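The Flelavero Kit Sells a Gripper and Charges for the Wrist

Zostach lists the Flelavero as a garment handling kit. The box holds a two-finger parallel gripper, a wrist camera with its bracket and cable, two sets of finger covers, a controller the size of a paperback, and a license for the Sýkora grasp software. The price is $3,668 without an arm. I bought one in the spring for a small shop in Praltthorpe that rents and relabels team uniforms, and I have been asked often enough whether it is worth the money that I would like to answer in one place.

My view is that the kit is worth buying for the camera and the software, that the gripper is ordinary, and that the license terms should be changed before anyone buys a second one.

The case for a camera at the wrist

Rigid parts can be picked from a fixed overhead view. Cloth cannot, or at least not reliably. The overhead camera sees the top layer of a garment, and the arm blocks that view in the last few inches of travel, where the outcome is decided. A wrist camera keeps the fingertips and the fabric in the same picture for the whole approach and the whole hold. The controller can then judge whether there is one layer between the fingers or three, and whether the edge it wanted is the edge it got.

The cost is a difficult picture. Whatever hangs closest to the lens goes soft. Folds cover the features a person would use to tell front from back. Lettering on a shirt breaks up, and can read backwards. Vendors of wrist cameras tend to show demonstrations with a single gray towel on a green table. Our work is jerseys on a rack over a glossy tile floor, with other clothes behind them, and I would ask any buyer to test on something equally untidy.
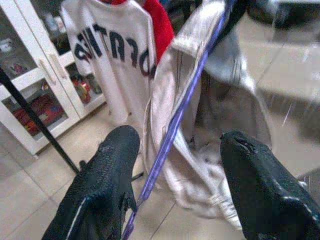

What the software does with it

Sýkora segments the cloth nearest the fingers first and treats everything past a set depth as background. On white fabric against a pale floor this is the correct order of operations. Earlier packages I tried looked for contrast, found printed letters on a second garment, and reached for those. Sýkora also looks for strips of contrasting color near the grasp and gives them extra weight, on the theory that a long thin band is likely to be a hem, a piping or a trim. The theory is good for sports clothing. It is weaker where a rail or a hanger bar has a similar shape and color, and the manual should say so. The manual spends two lines on it.

I logged 442 grasps over two weeks in August, all on garments already hanging. The arm took a single layer on the first attempt in 77 percent of them. That is well short of a person, and Zostach does not claim otherwise. Most of the misses were double layers, which the software flagged correctly and released. The misses that cost us time were the ones it did not flag: a sleeve from the next jersey on the rack, held firmly and carried off with the first.

The gripper

There is little to say against it and little to say for it. The fingers are black, close together and slightly bulky at the tips. They hold light knit well and heavy fleece poorly. The covers are a wear item, and the textured type grips better than the smooth type on polyester mesh. We now run one of each, which the manual permits and does not recommend. A competing gripper with the same stroke costs less than half as much, and the bracket will fit it after 4 holes are drilled.

The license

Here I part company with Zostach. The Sýkora license is tied to the gripper's serial number. Replace the gripper, which is the part most likely to be crushed, and the software stops until a new key is issued. Zuzana Zeman, who handles integrator accounts at Zostach, told me by email that keys are normally reissued within one working day and that the tie exists to keep calibration data matched to hardware. The calibration argument is fair. Finger geometry does change where the tips appear in the picture, and an uncalibrated pair will close in the wrong place. But calibration takes six minutes from the front panel, and I see no technical reason for it to involve a sales office.

A better arrangement would tie the license to the camera. The camera has no moving parts, sits behind the fingers, and carries most of the value. Owners could then fit whatever gripper suits the cloth, run the calibration and go back to work. Zostach would sell fewer replacement grippers. It would also sell kits to shops like ours that now stop at one.

Who should buy it

Buy the Flelavero if the garments are hung, the fabric is light, and someone is nearby to separate two jerseys when the arm takes both. Keep a spare set of textured covers. Leave at least a hand's width between hangers — the software has no setting that makes up for a crowded rack. For piles, bins or anything folded, wait for the next release and ask for a trial on your own stock.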